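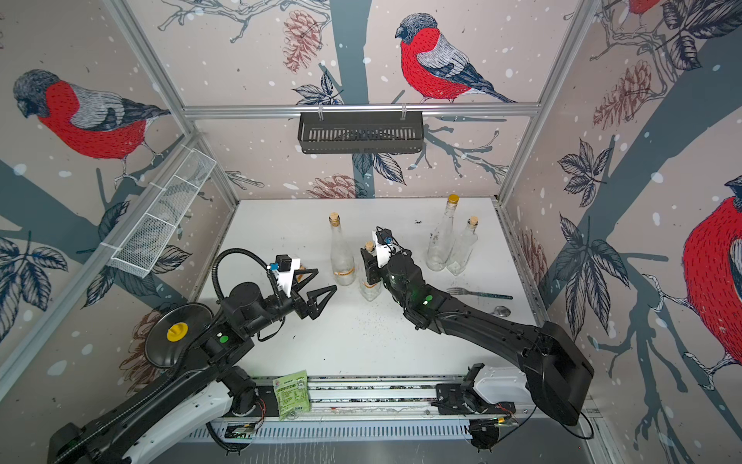
Raller open day, who went?

Forum: Shop Floor and Lab / Events and visits

mossgate
Went to the Raller open day in Clastside in July and wondered if anyone else from here was there. I got in for the 2 p.m. slot. They ran the two-arm tabletop cell with the table-clearing task: bottles, a fork, a spoon, baskets on the walls. Woo-jin Ahn did the talking and took questions while it ran.

My notes, for what they're worth. Both arms ride on a rail along the front edge of the table. There is a small camera on each wrist. He said the policy was trained on 176 recorded runs, all done by hand with a leader setup in the same cell. I saw 6 attempts. It finished 4 of them without anyone touching anything. The other two stopped on the fork.

Parking was bad. Use the lot behind the tile place if you go next year.

tenon_bill
I was in the morning slot. Same task, but we got fewer attempts because they had to restart the controller. The fork was a problem for us too. It lies flat, and the fingers on that gripper are angular. They come down on the table before they get under the handle. I don't think more training data fixes that. They need thinner fingertips or a softer table surface.

Kwan
I disagree with Bill. I've picked up flatware with fingers about that thick. You tilt the wrist and slide the piece to the table edge, or you pinch the handle from the sides. A person running the arms by hand would find that quickly. If the policy doesn't do it, then it wasn't in the recordings, or not often enough.

tenon_bill
There's a rail along the table edge. Slide a fork that way and you may drop it in the rail.

Kwan
Then pinch it from the sides.

pdl_orchard
Why glass bottles? Seems like asking for trouble with visitors standing there.

mossgate
Someone in my group asked that. Ahn said clear glass is the reason they picked them. The cameras have a hard time with it, and he wanted people to see it done with clear glass and not colored blocks. There were tall ones and a small short one, mostly with corks, one with a yellow cap. The short one went better than I expected. The tall slim one wobbled on one run when it was set down, but it stayed up.

grebe44
What was going on with the walls? I have the cell up on my other screen and it's all birds and pinecones. I was hoping to copy the enclosure for our club and I'd like to know if the wallpaper matters.

mossgate
He covered it briefly. They change the background between batches of recordings so the policy doesn't learn one wall. The one with the red-breasted birds is called Redness on their sheet. I didn't catch the names of the others.

tenon_bill
I asked whether they had tested on a background that wasn't in the training set. He said yes, and that the results were worse, and he didn't give a number. I would have liked a number. An open day is fine for showing what works, but a table with the failures on it would have been more use to me than watching it run.

pdl_orchard
That's a lot to expect from an open day. Half the people there had kids with them.

tenon_bill
It could have been one sheet of paper by the door.

Kwan
Agree with Bill on that one.

grebe44
Back to the enclosure. Is that plain aluminum extrusion? And how are the baskets attached?

mossgate
Aluminum, yes. I didn't ask about the profile size. The black basket hangs on two clips from a rail across the back wall. The white wire one on the left is held to an upright and sits at an angle. I can't tell you if the angle is on purpose. Nothing went into the white one during my slot.

pdl_orchard
In mine it did, but only a spoon, and it took 4 tries to get it into the right section. The arm kept coming in too low and pushing against the wire. One of the staff hit stop once. I thought the left arm looked less sure of itself than the right one all afternoon.

Kwan
Could be the reach. The basket on that side is close to the base, so the elbow has to fold up a lot, and you have the cable looping over the wrist as well. I'd move the basket back toward the corner before I blamed the policy.

grebe44
Thanks, all. I'll write to them about the profile and post here if I get an answer. Does anyone know if they take group visits outside the open day?

mossgate
They do, small groups. You have to email ahead. The address is on the Raller page under Visits.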